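Tanlow grinder: 24 clicks too coarse for pour-over?

kmarinho61
September 22, 2019
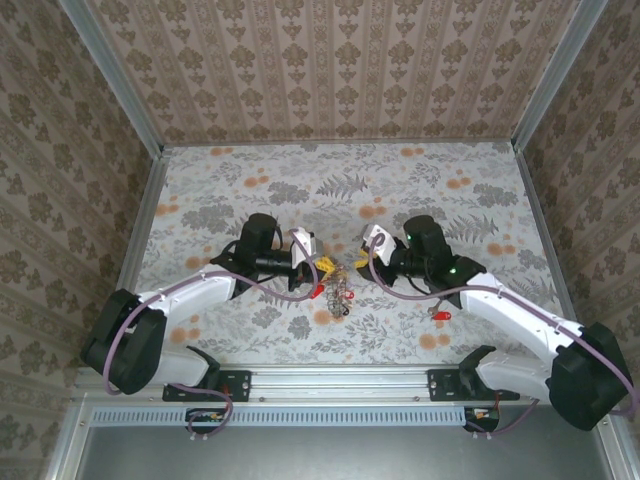 Jimia medium roast, 40 g dose, 700 g water. Drawdown stalls near the end at 24 clicks. The bed looks level. I keep the bench covered with a floral cloth like the one in the photo, so static chaff is easy to see – and there is plenty.

drip_ratio
Too fine. Go up two clicks.

Seixas_v2
Disagree. Chaff means fines. Sift first, leave the setting alone.

drip_ratio
Sifting changes the dose. Reweigh after.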